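Subject: Re: [besten-home] trays by the sink, yes or no?

Somebody on the Besten list wrote in March:

> Does anyone keep a tray on the counter for all the stuff that piles up by the sink? I bought one at Condatham and my family says it's just a mess with a rim around it. Also, does the bumpy kind get gross?

I'm on team tray! Ours is one of those big orange-red plastic serving trays (I call it orange, my family says red, we've stopped discussing it), and I wouldn't go back to a bare counter.
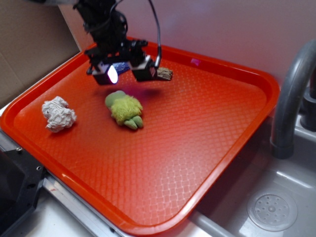
*The tray on duty, green fuzzy guy included.*

A mess with a rim around it is exactly what I want, though. I can pick up the whole business and carry it off when I need the space – try doing that with a pile. My one rule is that whatever lands on it gets put away before supper, and I keep that rule maybe half the time.

About the bumpy floor: ours has that little diamond pattern all over, and yes, crumbs do settle in. I go over it with dish soap and an old toothbrush, corners last, then stand it on end to drain. 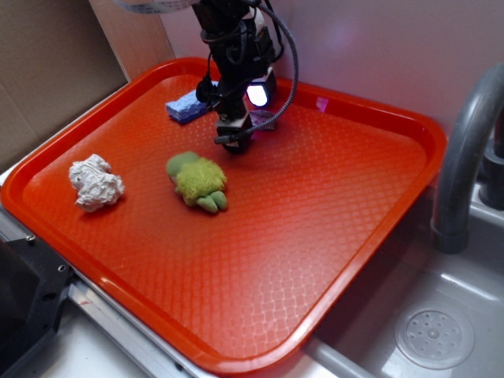
I had a smooth one before that, a Nivach, and everything skated around on it whenever I carried it more than 3 steps. So I'll take the scrubbing. Somebody on here also swore by the Lombardi trays with handles, but they're too long for my counter and I don't miss the handles with a decent rim to grab.
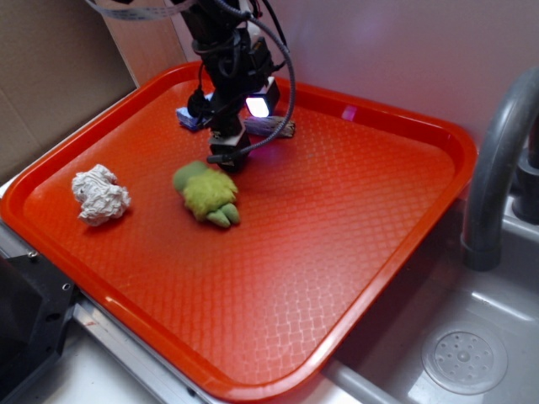
Size matters more than color, if you're still shopping. Get one bigger than you think you need, and let the small stuff spread out so you can see it. A blue block like my sponge-looking one is easy to spot on that orange, and even the brownish stick, bark or whatever you'd call it, shows up fine toward the back. On my old beige tray I'd have lost that stick for a week.

What color did you get? And is the Condatham one okay in the dishwasher? I've been washing mine by hand and would love to quit – my sink is barely big enough for it.

> Also, does anyone line theirs with a towel?

I tried that for 2 days. The towel bunched up every time I moved something, so off it came.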